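Hopkin wedding invitation kit review: pretty paper, infuriating envelopes

I got engaged in May and told everyone I was going to be relaxed about it, and then I spent a whole evening reading forum arguments about whether you can put your gift list on the invite. (You can't, apparently. Or you can, but your aunt will talk.) I'd already had one quote from a stationer in Purken that made me choke on my coffee, so I went for the Hopkin print-at-home kit instead. It's the one that's been all over my feed with the pressed-flower border.

You get 40 invitations, 40 reply cards, envelopes for both, a sheet of stickers and a code for the design website. There's a bigger box too, but we're keeping it small, so one was plenty with a few left over for mistakes. And oh, I made mistakes!

First, the good stuff. The paper is lovely. It's thick without being so thick that the printer chews it, and the edges have a soft, slightly torn look that people keep asking me about. The border colors are more muted than on the website, which I liked, but if you were hoping for that bright coral you might be disappointed.

The design site is where I started grumbling. You pick a layout, type in your names and it shuffles everything around to fit, which sounds great until you have a venue with a long address. Ours is a converted mill out at Didordale and the site kept splitting the name over two lines, with "dale" sitting there all by itself. It took me three tries to work out that you can drag the text box wider. There's no hint anywhere that you can do this.

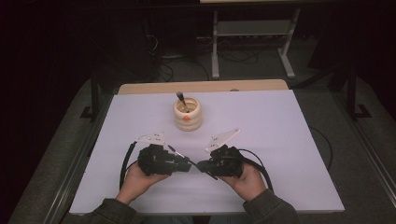

Wording is the other thing. The kit comes with a bunch of ready-made verses and most of them are fine, if a bit sugary. Some are meant to be funny and I'd steer clear of those. There's one about the open bar that made me laugh and made my mother go very quiet. Whatever joke you land on, your grandparents are going to read it too, and it'll be stuck to a lot of fridges for months. I wrote my own in the end and kept it boring - names, time, place, please tell us if you don't eat meat.

Printing took me most of an evening on my old Fovix inkjet. Set it to heavy paper and feed the cards one at a time, whatever the leaflet tells you about stacking them. I stacked them and got a lovely diagonal border on the first few. The ink smudged a little when I picked them up too soon, so now I leave them spread out until morning.

Now the envelopes. The glue is hopeless. I licked, I pressed, I sat a cookbook on top of them, and about half popped open again overnight. The stickers do hold them shut, so maybe that's the plan, but then why bother with glue at all? I bought a cheap glue stick and did the lot again.

Would I buy it again? For the paper, yes, and it still cost far less than the stationer wanted. I'd give it 3 stars out of five, and it would have been four with envelopes that stayed closed. The reply cards have started coming back now and so far everybody has managed to spell our venue right, long name and all.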